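Clilance Project: Low-Leakage Retention Memory for Battery Sensors
Progress report for the period ending 26 January 2024

Status

The second test chip came back from the foundry in the last week of the period. Dies have been packaged and first measurements are complete on 22 parts. Work on the power controller is on schedule. Work on the memory array is four weeks behind the plan agreed in August, and the reason is set out under Schedule. Spending is within budget.

Work completed

The purpose of the project is a small block of on-chip memory that keeps its contents while the rest of a sensor chip is powered down, at a current low enough that the battery's own self-discharge becomes the main loss. The first test chip, Ilgate, showed that the cell design holds data at the target voltage. It also showed that the circuits around the array leaked more than the array did. The second chip, Wegener, keeps the same cell and replaces the word-line drivers and the level shifters.

Layout was finished and checked before tape-out with two open items. Both concerned metal density in the pad ring and were waived by the foundry. No functional errors were found in the digital control logic. The scan chain works on every part tested so far, and the serial test port runs at its full rated clock.

Standby current was measured at room temperature with the array loaded with a checkerboard pattern and then with its inverse. The new drivers account for most of the improvement over Ilgate. The level shifters contribute less than simulation predicted. We suspect the body bias on the shifter wells is not reaching its intended value, and a probe of the internal bias node is planned.

Retention voltage was measured by lowering the array supply in small steps, waiting, raising it again and reading back. All but two of the parts meet the specification. The two failures are both in the bottom rows of the array, nearest the supply switch, and both recover when the switch is held on. This suggests resistance in the local supply grid and does not point to the cell.

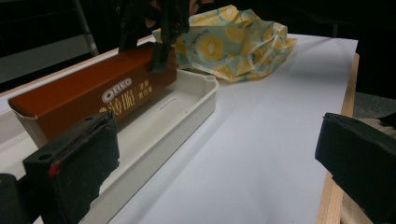 Radosław Michalski replied to the draft of this section that the supply grid explanation should be treated as unproven until the failing rows have been read at more than one temperature. Grid resistance and a weak pull-up device would look the same at room temperature, he wrote, and would separate at 40 degrees. He also asked that the wait time at each voltage step be stated, as a short wait can hide slow failures.

Both points are accepted. The wait time was 2 seconds per step. A longer wait will be used for the repeat measurement, and the two failing parts will be run first in the temperature chamber.

Schedule

The four-week delay comes from packaging. The first bonding diagram placed the array supply and the controller supply on a shared lead, so their currents could not be measured separately. The diagram was corrected and the dies were sent again. No dies were lost. The bonding diagram is now reviewed with the test plan before release.

The full temperature sweep, originally due in this period, moves to the next one. Integration with the Grirnberg sensor front end does not depend on the sweep and will start on its original date.

Budget

Packaging was charged twice for the reason above. The extra cost was met from the equipment line, where a used source meter was bought in place of a new one. No change to the total is requested.

Planned for next period

Temperature sweep of all packaged parts, with the longer wait time.
Probe of the shifter bias node.
Extraction of the supply grid around the bottom rows and comparison with measured voltage drop.
Start of integration with Grirnberg.
Decision on whether the third chip needs a wider supply switch. Area has been reserved for it in the floor plan.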